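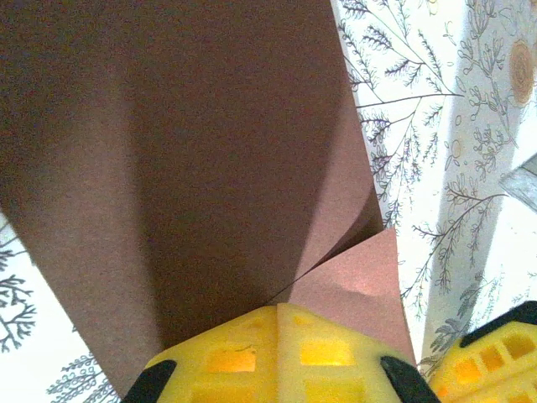 Brown paper, creased and folded, with a botanical print behind it. Photo: Cindusance Magazine

Home Features Making Table Garden Back Issues Subscribe

The Long Life of Brown Paper

January 30, 2023

By the last week of January most of the wrapping paper in Wemdale has gone out with the recycling. The foil kind went in the trash, where the town asks people to put it. What stays behind, in a lot of houses, is the brown paper. It gets folded into quarters and put on a closet shelf, and it comes down again for the next birthday.

I started paying attention to brown paper in December, when I stood in line at Zelley, the stationery and hardware store on the corner across from the post office. Everyone ahead of me was buying it. One man had a roll under each arm. A woman with two kids had a flat pack of sheets and was asking whether the store would take back what she didn't use. It would, as long as the sheets hadn't been creased.

Zelley has sold brown paper since the store opened. For a long time it was kept at the back with the packing tape and the twine, and people bought it for mailing things. The owner moved it to the front three years ago. She told me she had noticed customers carrying it up to the register with ribbon instead of string, and she figured they were wrapping presents. Now it has its own rack by the door, with the printed papers on one side and the plain colors on the other.

The brown comes in more shades than I expected. There's a yellowish one, close to a grocery bag. There's a gray-brown that looks dusty under store lights and much better at home. And there's a reddish brown with fine specks in it, which sells out first. In shadow it goes dark, close to chocolate. Where it bends toward a window it can look almost pink.

Most of what Zelley carries comes from Furtado, a converting plant on the river road. Furtado doesn't make paper. It buys big parent rolls from mills, then cuts and rewinds them into sizes people can lift. The parent rolls I saw on my visit weighed 3000 pounds each and were moved with a clamp truck. On the other side of the building they came out as counter rolls, gift rolls and flat sheets, with the sheets packed 500 to a bundle and banded with a strip of the same stock.

The noise in there is steady and the air is dry. The floor supervisor wore a pencil behind his ear and used it to poke at the edge of a roll while he talked. A bad edge is the main thing he looks for. If the blade is dull, the cut comes out fuzzy, and a fuzzy edge will tear when somebody pulls it tight over the corner of a box. He showed me a good one and a bad one. I could not see the difference until he ran my thumb along both of them.

He also explained grain, which I had heard of and never understood. Paper fibers tend to line up in the direction the sheet traveled through the machine. Fold with the grain and the crease comes out clean and straight. Fold across it and the paper resists a little, and on a heavy sheet the outside of the fold can crack. To find the grain, bend the sheet over loosely in one direction without creasing it, then turn it and bend it the other way. One direction will feel easier. That one is with the grain.

I have been wrapping presents my whole life and had never done this. I do it now.

The weight matters too. The thinnest brown paper at Zelley is meant for stuffing around dishes, and it wrinkles as soon as you look at it. The heaviest is for covering floors. Gift wrapping falls in the middle, where the paper has enough body to hold a fold and still goes around a corner without a fight. If you pick up a sheet by one edge and it stands in a curve before it drops, it will probably do. If it hangs like a dish towel, the folds will be soft. If it springs back flat, save it for a big box with long sides.

In December the store ran a wrapping table on Saturday afternoons. Customers brought in their own boxes and paid by the sheet, and a clerk stood by to help. I went to the last one with a square box that had a teapot in it, and a book.

The book took a few minutes and looked fine. The box took longer. I had measured the paper the way I always do, by rolling the box across it and guessing, and I had far too much at both ends. The clerk had me trim it. She said too much paper at the ends is what makes a package look lumpy, and that the ends should cover a little more than half the height of the box and no more than that.

Then she showed me the end fold, slowly, and then again at normal speed. Push the two short sides in flat against the box. This leaves a triangle at the top and a triangle at the bottom. Run a fingernail down both slanted edges of each triangle before you move it. Bring the top one down and the bottom one up. Tuck the raw edge of the last flap under by the width of a finger, so the line that shows is a folded one. Tape it in the middle.

The fingernail is what I had been skipping. A triangle that has been creased lies down by itself. One that hasn't been creased puffs up, and then you use more tape, and then you can't reuse the paper. Some people use the back of a spoon or a bone folder, the flat tool that bookbinders have. Zelley sells a plastic one. The clerk said her fingernail had never let her down and she had never lost it in a drawer.

A diagonal crease also gives brown paper some decoration without anything being added. The paper has no pattern of its own apart from a few specks, so the folds are what you see. The side facing the light goes pale and the side facing away goes dark. On a printed paper the same fold disappears into the leaves and stems.

That doesn't mean the printed papers have no place. The ones that sell best next to the brown are simple line drawings on white: ferns, twigs, seed heads, sprigs with small berries. The brown and the botanical look right together, and a lot of people at the table were using both. The usual way was to wrap the box in brown and put a wide band of the print around the middle. A few did it the other way around, with the print underneath and a brown panel folded over the front like an envelope. One customer made a pocket out of the brown panel and slid the card into it. It held up all the way to the parking lot, at least.

The pocket is easier than it looks. Cut the sheet long. Before you wrap, make a pleat across it, folding the paper back on itself and then forward again. Crease both folds hard. When the paper goes around the box, the pleat ends up on top and the open side of it will hold a card, a sprig of rosemary or a gift certificate. Put a bit of tape behind the pleat so it doesn't pull flat. Make it deeper than you think you need.

Price is part of why people like this paper. A 15-foot roll of the reddish brown costs less at Zelley than a roll of the printed paper half as long, and it gets used more than once. At my house the reuse goes in stages. A sheet that wrapped a large box gets trimmed to wrap a smaller one. After that it covers a paperback or lines a drawer. The last scraps start the fire, or go under the tomato cages in spring with a few inches of leaves on top. Only plain paper should go in the garden. Pull the tape off first.

Storing it flat is best if you have the room. Under a bed works. Rolled paper wants to stay rolled, and if you leave it standing up in a corner the bottom edge gets crushed. Used sheets can be pressed with a warm, dry iron, with a cotton cloth on top. The old creases will fade but they won't go away. I have stopped minding them. On the speckled paper they catch the light and look like they were put there on purpose, and if one of them bothers you, you can usually turn the sheet so that it ends up on the bottom.

Tape is the weak point. Regular clear tape takes the surface of the paper off when you peel it. Gummed paper tape, the kind you wet with a sponge, doesn't come off at all, but you can cut along it neatly and lose only a strip. String needs no tape if the folds are sharp and the box is heavy enough to sit on its own flaps. For the teapot I used string.

Zelley has already marked down its ribbon and put the seed packets out. The brown paper is still by the door. When I stopped in last week the reddish one was down to a single roll, and the clerk said another order from Furtado was due before Valentine's Day. The wrapping table will be back for that, on Saturday afternoons again, with scissors provided. Bring your own box.

We use cookies to remember your settings and to see which stories are read. By continuing to browse Cindusance you agree to our use of cookies. Accept Manage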